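How to Clean and Refit Carpet Tiles Without Losing an Afternoon

Carpet tiles are sold on the promise that when one gets ruined, you lift it out and drop in another. I have now done this 14 times and can report that the dropping in is the easy part.

Vacuum first. Go with the streaks, then across them. If your tiles were laid in alternating directions, like mine, you'll be changing direction at every seam like a confused lawn mower. Do it anyway. Grit sits along the seams, and a pass in one direction only combs it flat.

Next, look at the floor from standing height and then from your knees. Mottled grey is a forgiving color, which is why offices love it, and it will hide a coffee stain from you until a visitor finds it.

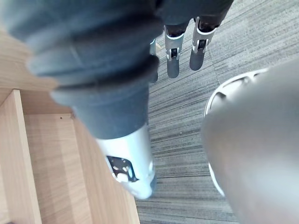 Blot stains with a damp white cloth and a drop of dish soap. Don't scrub. Leif Sæther, who taught me this job, scrubs, and his hallway has a bald patch to show for it. Give the spot 50 minutes under a folded towel with something heavy on top – I use the Vondráček catalog, which has never been good for much else.

If the stain wins, swap the tile:

1. Slide a putty knife under one corner and lift slowly. Old adhesive lets go in its own time.
2. Check the back for an arrow. Draw a matching one on the subfloor in pencil before you forget which way it pointed. You will forget.
3. Scrape off any lumps of glue.
4. Set the new tile with its arrow turned a quarter from its neighbors, if that's your pattern.
5. Press from the middle out and walk on it in socks.

Furniture near the work should come well away from the edge. A wood cabinet dragged over a lifted corner will fold it under, and then you have two tiles to replace. Buy spares from the same batch while you can. My Grutach tiles are batch 1359, and the last box in the Utedberg store cost me 41 dollars and a long talk about underlay.

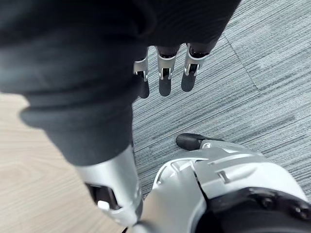 Check the carpet up close before you call it done.

Leave the new tile alone overnight. It will look cleaner than the rest for a month or so, and then it won't.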